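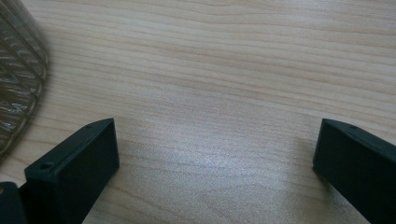 Black fingers of the hand-held gripper over the test table, with glare on the wood.

Most gripper comparisons start with payload. I think they should start with the table.

Last July Senad Kolev and I tried two hand-held grippers, one from Cevis and one from Clomeck, with the same camera on each. On paper the Clomeck was better. It closed faster and held more. Then we looked at what the camera saw. On pale, shiny wood under a ceiling light, a patch of the surface went almost white, and clear plastic was hard to pick out from the grain behind it. The Cevis has plain black fingers with flat faces, and you can find their edges in every clip. The Clomeck's are light grey and kept fading into the table.

Senad says better lighting would fix this. It might in our lab. It won't in a kitchen, and kitchens are what we are recording for. I would give up some grip force for fingers I can see, and I would like makers to print a sample clip on a glossy surface next to the force figures.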